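Small Tools on Shared Desks
By Humaira Lashari and Amna Satti
August - 3 min read

3. Where the stapler lives

We asked office workers in Lirdale and Broltley to tell us which small tools they reach for and where they put them down again. Of the 362 replies, 200 named the stapler first, well ahead of tape and scissors. We were delighted by this! It is a humble thing, and people have strong feelings about it.
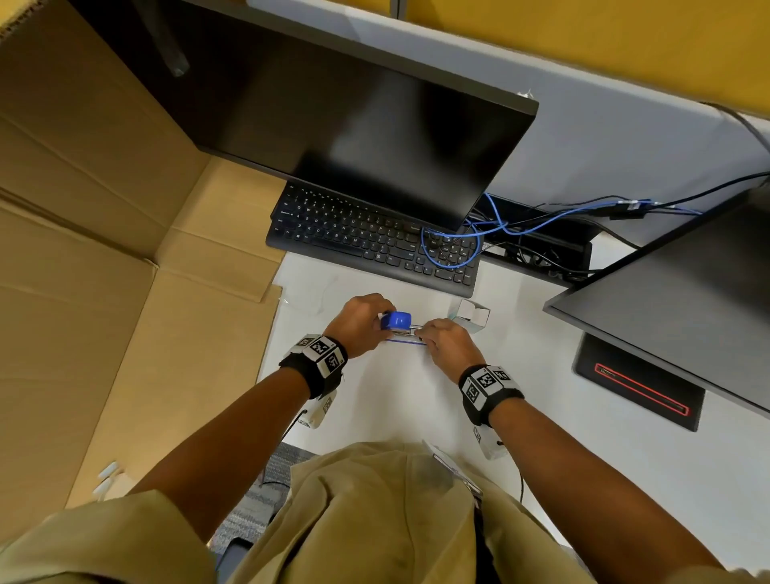
Staplers tend to settle in the strip of desk between the keyboard and the person sitting there. That strip is also where most paperwork gets done, so the tool and the task meet in the same few inches. In Figure 1 a small blue stapler is held in both hands over a thin sheet of paper, with the keyboard just in front of the monitor. Two-handed handling came up again and again in the replies - people like to steady the base, even for light work.

Desk depth matters too. Gill (our name for the first office layout) put the screens far back, and its users kept the front strip clear for paper. Derkimholm, the second, had shallower desks, and small tools drifted to the sides.

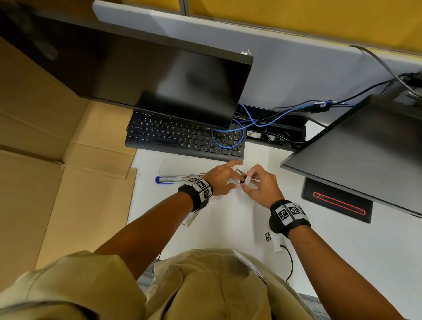

The drift was greatest on desks used by more than one person. Nine people told us they had bought their own stapler after losing track of the shared one, and 3 had labeled it. We would love to follow those labels for a full year.

Figure 1. Stapler held in both hands at a desk.

Comments

deskbound: Mine sits left of the keyboard. Always has.

Paperclip Jo: Did you ask about staple removers?

R.T.: Would like to see the Broltley replies on their own.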